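Notas para a palestra: A tira diária e o espaço que lhe foi sobrando
Sessão de quarta-feira, sala pequena

Abertura
Cumprimentar, dizer o nome, confirmar que se ouve ao fundo. Avisar que as perguntas ficam para o fim, excepto se alguém não perceber um termo.
Assunto: o que acontece a uma tira de jornal quando o tamanho impresso diminui e o autor continua a desenhar para o tamanho antigo. O exemplo principal é Pradow, de Rhonda Bouchard, publicada no diário Brovano. A série tem 2.053 tiras e li-as todas por ordem, o que não recomendo fazer de seguida.

Ponto 1. Como era a página
No início, Pradow ocupava a largura inteira da página. Quatro vinhetas, por vezes cinco. Bouchard usava a primeira quase sempre para situar a acção: a estação de comboios, a rua em subida, a montra da padaria. As falas só começavam na segunda.
Ler em voz alta a tira do guarda-chuva. Esperar um pouco antes da última fala.
Lembrar que as letras eram feitas à mão e que os balões eram desenhados depois do texto. Dá para notar onde ela se enganou no cálculo e teve de apertar a última linha.

Ponto 2. A mudança
O jornal passou a juntar as tiras numa só coluna, com Pradow reduzida a 60 por cento da largura original. O desenho foi simplesmente encolhido. Durante meses Bouchard não alterou nada e as falas mais compridas ficaram quase ilegíveis.
Depois desaparece a vinheta de abertura. As personagens passam a ser vistas do peito para cima. O cão, que andava sempre no chão, começa a aparecer em cima de cadeiras e de muros, e os leitores tomaram isso por uma piada nova.
Passar a folha com as tiras fotocopiadas. Há 2 por página, frente e verso.

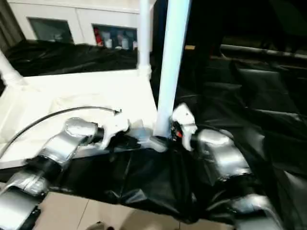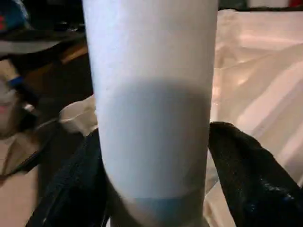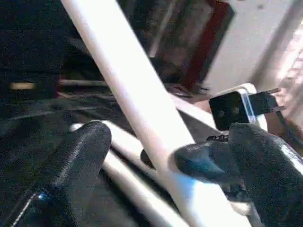

Robô e formas cilíndricas brancas, três vistas.

Ponto 3. O que se perdeu e o que se ganhou
Perdeu-se o silêncio. Uma vinheta sem texto custa um terço do espaço quando só há três, e Bouchard deixou praticamente de as usar. Perderam-se também as histórias com várias personagens em conversa, porque não cabiam os balões.
Ganhou-se ritmo. A tia Celeste, que era uma figura secundária e falava por frases curtas, funciona muito melhor no formato pequeno e acaba por tomar conta da série. A meu ver, o melhor período é este, embora os coleccionadores prefiram o anterior.
Comparar com Drirnau, que passou pela mesma redução no mesmo jornal. O autor, Chan, fez o contrário: manteve as paisagens e cortou as falas. Algumas tiras têm uma única palavra. Aguentou-se menos tempo, mas há ali coisas muito bonitas. Mostrar a da ponte, se houver tempo.

Ponto 4. As reedições
Os livros voltaram a imprimir tudo no mesmo tamanho, incluindo as tiras feitas já para a coluna estreita. Ampliadas, estas parecem grosseiras: traço grosso, fundos vazios, letras enormes. Quem conhece Pradow só pelos livros fica com a ideia de que a desenhadora piorou.
Pedir à sala que compare as duas últimas tiras da folha, primeiro de perto e depois com o braço esticado.
Dizer que a edição mais recente indica a largura original no índice, com letra pequena, e que falta essa indicação no segundo volume.

Perguntas
Se perguntarem pelas tiras de domingo: o problema é outro, fica para uma próxima sessão.
Se perguntarem onde comprar os livros: o primeiro volume está esgotado, tentar os alfarrabistas.
Recolher as fotocópias à saída.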